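Two Hands Are Harder Than One

A long comparison of grippers, and why the simple ones keep winning us back

2018-06-05

Ask anyone who works with robot arms what they would spend their next check on and you'll hear about arms. Reach, payload, how smooth the joints feel when you push them by hand. I love all of that too. But after most of a spring spent swapping hardware on a pair of arms at the Tergate workshop, I have come around to thinking the last few inches matter more than the rest of the machine put together.

The plan was simple enough. We had 3 grippers to try: a parallel two-finger model from Claltus, a soft-fingered one from Jisport, and a strange, lovely three-jaw design from a small shop called Csizmadia that machines everything to order. Each would get the same table, the same trays and the same small parts, and each would be run on both arms so that no gripper got lucky with the better-tuned side. (There is always a better-tuned side!)

The Jisport went on first and I was ready to adore it. Soft fingers are a joy to watch. They settle around an odd shape like a hand around a warm mug, and for round parts I don't think we dropped a thing all morning. Then we moved to flat, curved pieces lying low in a tray, and the trouble started. The fingertips are fat. They need room on both sides of a part, and a tray with a raised rim doesn't give you much once the part slides toward the edge.

The Csizmadia was the opposite experience. Setup took a full day and a good deal of muttering, mostly over the controller, which wants its settings in an order the manual keeps to itself. Once running, it centered parts beautifully. I'd still like one on my desk just to open and close it. But three jaws coming down around a thin piece means one of them is usually in the wrong place, and you spend your time teaching the wrist to turn.

So, the Claltus. Two fingers, straight in, straight out. It has a hard time with anything that rolls, and it will happily pinch a part at a bad angle and carry it that way across the table. What it does have is slim fingers, a quick close and a motion you can predict in your head, and that last one counts for a lot when two arms share a workspace. By the end of our run it had logged 2000 picks, and 414 of those came from the corners of the trays, where the others struggled most.

Cameras deserve a story of their own. An overhead view is great until an arm leans over the tray and blocks it, and a side view sees the fingers well but is poor at judging depth. We ended up wanting both, which I suspect is where most people land. Cable routing matters here as well - a loop hanging near the wrist can drift right through the part of the view you care about.

I left Tergate with sore shoulders and a notebook full of finger widths, already itching to go back. There's a longer-fingered set due in late June.

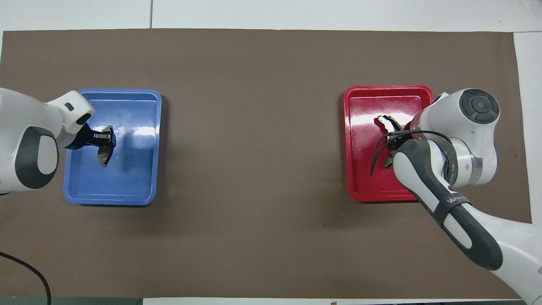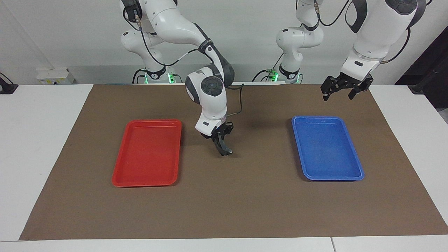 Two arms, two trays and a brown mat on the workshop table.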